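Section 4: Setting up the Plodska household swap box

Read this before you buy anything. The box is meant to help a family buy less, and plenty of families start by buying three new boxes to put things in.

4.1 Before you start
You need one container you already own, a pen, some scrap paper and 2 people willing to argue. The Mollah starter pack is optional. It costs more than most of what will end up in the box, and I have yet to see what the labels do that a bit of masking tape doesn't.

4.2 Filling the box
1. Pick one room. Do not try the whole house.
2. Take out anything unused since last June. Children decide about their own things.
3. Check each item works. A broken toaster is not a gift.
4. Write on a slip what it is and what is wrong with it.
5. Leave the box by the door for a fortnight. Anything taken back out stays out.

Note: The Banar leaflet says a typical home holds 2,000 unused items. An older printing says 3,000. Neither says who did the counting, so ignore both and look in your own cupboards.

4.3 Passing things on
1. Offer items to neighbours first.
2. Ask the charity shop what it wants before you drive there.
3. List the rest on Lument. Turn off "suggested for you" under Settings, or you will come home with more than you gave away.
4. Take what is left to the tip and sort it properly.

Caution: Do not post used car seats, cycle helmets or medicines. Lument lets you list them. That does not make it a good idea.

4.4 Keeping a record
The app awards "planet points" for each swap. We asked how they were worked out and got a link back to the page we had asked about. Percy Henao, who tested this section at home, reached 74 points, most of them for the same lamp going back and forth between him and his sister. Use a notebook. Put down what went out, what came in, and whether you bought a replacement within the month. The last column is the one worth reading.

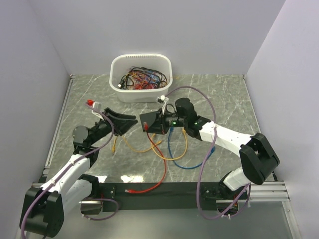
If that column is filling up, stop at 4.2 for a while and leave the other rooms alone. Section 5 covers food and has its own notebook page.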